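杆式推块末端试用:Ornusbridge与Dasstead对比,兼谈Trasetti控制器

2021-10-01 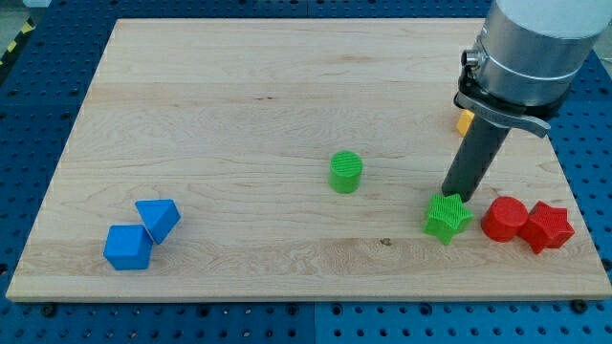
先说结论:如果只做桌面推块、拨块一类的平面操作,Ornusbridge的圆杆末端比两指夹爪省事得多,装上就能用,值得买。如果任务里有哪怕一步需要抓起来,还是得用Dasstead的夹爪,杆子替代不了。

我们用这套东西做的是桌面重排:台面上放一块浅色枫木板,板上散着3D打印的小块,有方块、圆柱、三棱柱和五角星,颜色分红、绿、蓝、黄。机械臂只带一根杆,从侧面把块推到指定位置,或者把同色的推到一起。任务本身简单,但对末端的要求很具体:尖端位置要准,侧向受力不能晃,碰到板面不能把木头划坏。

一、安装

Ornusbridge的杆通过一个黑色夹环固定在法兰下方,带一根快拆扳手。从拆箱到第一次运动用了不到一小时,大部分时间花在标定上。扳手的力度合适,徒手能扳紧。要提醒的是扳手末端会伸出来一截,做碰撞模型时别忘了把它算进去。我第一版模型只画了杆和夹环,手腕转到某些角度时,扳手离旁边的相机支架只剩一点点距离,后来补上了。

Dasstead的夹爪用螺钉固定,还要接一根通讯线,装一次大概是杆的三倍时间。好处是拆下来再装回去,位置基本不变。杆的夹环没有定位销,每次重装都会有小的偏转。圆杆对自转不敏感,影响不大,但杆如果是斜着装的,偏转会直接变成尖端的位移。我们就是斜装,所以每次拆装后都重新标定尖端。

二、推块表现

测试一共推了246次,杆和夹爪各一半左右,夹爪在测试时保持闭合,当推杆用。

推方块两者差别不大。接触面是平的,只要推的方向过重心,块就走直线。偏一点会转,转了以后再从另一侧补一下即可。

推圆柱时杆的问题比较明显。圆对圆,接触只有一条线,稍微偏心,圆柱就从旁边滑走。圆柱要是倒下来,推的时候还会滚。闭合的夹爪前面有一小段平面,推圆柱稳一些。我们的解决办法是把每次推的行程缩短,推一段停下来看一眼相机再推,成功率上来了,时间也长了。

五角星倒是杆更好用。杆尖可以卡进两个角之间的凹处,推起来几乎不偏。夹爪太宽,进不去,只能顶着两个尖角推,容易歪。

三棱柱看摆放方式。平躺时和方块差不多,如果斜靠在别的块上,两种末端都不太好处理,一般要先把旁边的块拨开。

两个块挨在一起时,杆的优势最大。细,能插到缝边上把其中一个拨出来,另一个基本不动。夹爪做同样的动作,往往两个一起走。

三、遮挡

买之前没太在意,用了以后觉得应该放在前面说。相机固定在台子一侧,杆斜着伸下来,虽然细,仍然会挡住后面的块。夹爪挡得更多。单相机方案里,识别程序会把被挡住大半的块判成别的形状,或者干脆漏掉。

目前的做法是每推一次就把臂抬起让开,拍一张再继续。一次抬起加拍照要多花几秒,任务长了很可观。加一台相机当然更好,预算允许的话建议一开始就装两台。

四、控制器

臂用的是Trasetti控制器,和两种末端都能配。力限设定比较直观,接触板面的下压力可以单独设上限。我们设得很低,杆尖离板面留一点间隙,不接触。木板不是完全平的,间隙太小会在高的地方蹭到,太大又会骑到块的上沿。这个值只能自己试,换一块板就得重来。

控制器的缺点是日志。单次任务的记录超过124兆后,网页端打开很慢,有时要刷新才能显示完整。导出成文件再看没有问题。固件升级后也没有改善。

五、耐用和价格

到目前为止杆身没有弯曲,尖端的圆头看不出磨损。木板上有几道浅印,用手摸不出来。夹爪的指垫换过一次,换下来的那副边缘已经起毛。

Ornusbridge的杆连夹环报价3,000元,对一根杆来说不便宜,自己车一根加个夹环成本会低很多。贵在夹环的做工,反复拆装没有松动。Dasstead的夹爪价格是它的好几倍,功能也多得多,放在一起比价意义不大。

另外试过Pîrvu的一款带弹性段的推杆,碰到硬物会让一下,比较安全,但尖端位置因此不准,推星形块时经常从凹处滑出来。试了两天就拆了。

六、打分(满分五分)

Ornusbridge圆杆:四分。扣在夹环没有定位销。
Dasstead夹爪(仅作推块用):三分。
Pîrvu弹性推杆:两分。
Trasetti控制器:三分半,日志改好可以到四分。

下一步准备给夹环加一个定位销,已经画好图,等加工件回来再更新重装后的偏差数据。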